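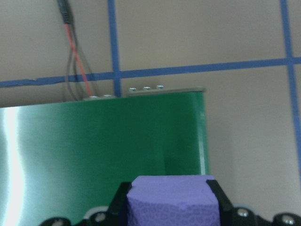 4.2 Marking out the wall

Much of the pleasure of the Tistham study came from how little it takes to turn a plain wall into something people can talk about. A roll of tape and a pair of hands will do it. Once there are lines on the paint, people stop saying "over there a bit" and start saying "in the top left square", and the talk gets faster and a good deal more exact.

We worked in 14 rooms, all lived in or worked in during the study, and asked the people who used them to divide one wall each with low-tack tape. They were given no ruler and no level. This was a deliberate choice (see Section 3.1), made after the first trial in the Nisbet rooms, where people who had been handed a spirit level spent most of their time on the level and very little on the wall. Left to themselves, they taped by eye, by arm's length and by whatever stood nearby: a door frame, a shelf, the top of a cupboard.

The grids that came out of this are lovely things to study. Figure 6 is a good case. The blue strips cross on a beige wall above and beside a large glossy green panel, and the long horizontal strip climbs slightly from left to right, with a small kink near its left end. The left-hand vertical stops just above the top of the panel. We saw this habit in several rooms and came to call it "stopping at the furniture", a term we owe to Imtiaz Abeysekara, who taped the first three walls with us and had strong views on all of them.

A sloping line sounds like a fault, and we began by scoring it as one. By July we had changed our minds. When people were asked to say where on the wall a card had been placed, they named the right square just as readily on the sloping grids as on the straighter ones. Across the 1578 placements we logged, what mattered was whether the crossings were easy to find. Two strips that overlap in a clear cross give the eye a place to start from, and people go back to that place again and again.

Colour helps too. Blue on beige was the favourite by a wide margin – people liked that it could be picked out from the doorway. White tape on pale paint was given up within the first session. Shiny surfaces close to the grid were a more interesting matter. A gloss panel can throw back a bright band of light, and in the afternoon sessions some people turned away from that side of the wall and described everything from the other end. We had not planned to look at this at all, and it is now the part of the work we are keenest to carry on.

Lifting the tape was the last step. The 34 strips we kept from the Vaso sessions were pressed flat onto card and measured for length only. Their torn ends tell their own story: people who tore by hand left uneven edges and worked quickly, and those who asked for scissors nearly always wanted to start again. Strip lengths for each room are given in Appendix B, along with the order in which they were put up.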